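We use cookies to remember your settings and count visits. Accept | Decline

Call for participants: store shelf project, Clarnus student robotics team

The Clarnus student robotics team is looking for people to take part in its retail project, which starts in July. We need students to join the project group and paid participants to carry out shelf tasks in our practice store. You can apply for one or the other, or for both if your class schedule allows it.

About the project

Clarnus is a student team based at Altulach Technical College. Each year we enter the Tarkis Challenge, a competition for college teams whose robots have to work in ordinary indoor settings. Last year's setting was a kitchen. This year's is a small general store, the kind that sells snacks, sewing supplies, cloth and party goods from the same set of shelves.

The competition tasks are short and sound easy. The robot has to pick a named item from a shelf, put back an item that was left in the wrong place, sort a mixed basket and tidy a shelf so that the price cards can be read. A person does these things without much thought. Our robot, which the team calls Barbieri, still has trouble with most of them. It handles boxes and cans well enough. Thin packets, bundles and anything that changes shape when you squeeze it are much harder, and the rule book this year gives a lot of points for exactly those items.

To improve, we need many examples of people doing the tasks by hand. Participants wear a light head-mounted camera and work at the shelves at their own pace. The recordings are then cut up, labeled and used to train the part of the software that decides where to grip and how to move.
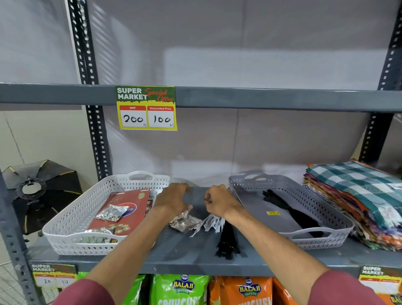 Small items take up most of the session time. Zippers tangle, foil packets slide, and a bundle of paper strips can be held in several ways, some of which work much better than others when you want to put it down neatly. We are interested in all of them. Please do not try to work the way you think a robot would. If you normally pick things up with two hands, use two hands.

Role 1: Shelf participants (20 places)

You will come to the practice store for 4 sessions, each lasting two hours including breaks. In each session you get a list of tasks and do them in the order given. Typical tasks are moving goods between baskets, restocking a shelf, folding and stacking cloths, and finding an item that has been placed in the wrong basket. A team member resets the shelves between tasks and answers questions. You will not be timed, and you will not be scored.

You should:

- be 18 or older
- be able to stand for up to half an hour at a time
- be comfortable wearing a head camera; it fits over glasses
- be able to lift a stack of folded cloth and hold it at chest height
- be willing to have your hands and forearms recorded

No experience with robots or store work is needed. Left-handed people are especially welcome – we have very few left-handed recordings so far. Please wear sleeves that can be pushed up, and leave large rings and bracelets at home. Plain clothing is fine in any color.

Participants are paid at the college's standard hourly rate for student helpers, including the breaks. You do not have to be a student at Altulach to take part, but you do have to get to campus on your own, and we cannot pay for travel.

Role 2: Project group members (14 places)

Project group members work with the team through the summer and into the fall term. The group meets twice a week in the late afternoon, with extra lab time in the weeks before the competition. Members are placed in one of the following areas:

Store and tasks. You set up the shelves, write the task lists, keep the stock in order and run sessions with participants. This suits people who are organized and patient. You will also rewrite the price cards by hand, in different handwriting where possible, so that the software does not learn only one style.

Labeling. You watch recordings and mark where each action starts and ends, which hand is used and what is being held. The work is slow and has to be done carefully. New members label alongside someone from last year's group until their labels agree on almost every clip.

Grippers and hardware. You build and repair the robot's fingers and test new fingertip materials. Basic shop skills are required. You must pass the college's shop safety course before you use the machines, and we can book you into one if you have not taken it.

Software. You work on training and testing the models and on getting the results to run on the robot. We ask for one completed programming course in any language. Knowing some Python helps.

These places are unpaid. Students at Altulach can receive project credit if their department agrees; ask your adviser before you apply, as the form needs a signature. Members who stay until the end of the project may be chosen to travel with the competition team. Travel places are limited and are given out by the team leads in the fall, based on attendance and on what the team needs at that point.

Recordings and privacy

The camera points forward and down, toward the shelf. Faces are not part of what we record, and other people in the room are asked to stay behind the participant. Sound is switched off. Recordings are stored on a college server under a number, without your name. You may stop at any time and ask for your recordings to be deleted, up to the point where they have been used in training. You will still be paid for the hours you have worked.

The full consent form is sent out before the first session. Please read it at home and bring any questions with you.

How to apply

Send a short email to the team address with the words "store project" in the subject line. Tell us:

- which role you want, and your first choice of area if you are applying for Role 2
- the times of day you are free in July
- whether you are left-handed or right-handed (Role 1 only)
- anything you have built, fixed or programmed, in a few lines (Role 2 only)

A résumé is not necessary. We read applications as they come in and fill places in that order for Role 1. For Role 2 we invite people to the lab for a short talk and a look at the robot – bring closed-toe shoes if you want to go into the shop area.

If all the Role 1 places are taken, we keep your name for the second round of sessions, planned for the fall term. Let us know in your email if you would rather not be kept on the list.

Contact: Clarnus student robotics team, Altulach Technical College | © Clarnus | Back to top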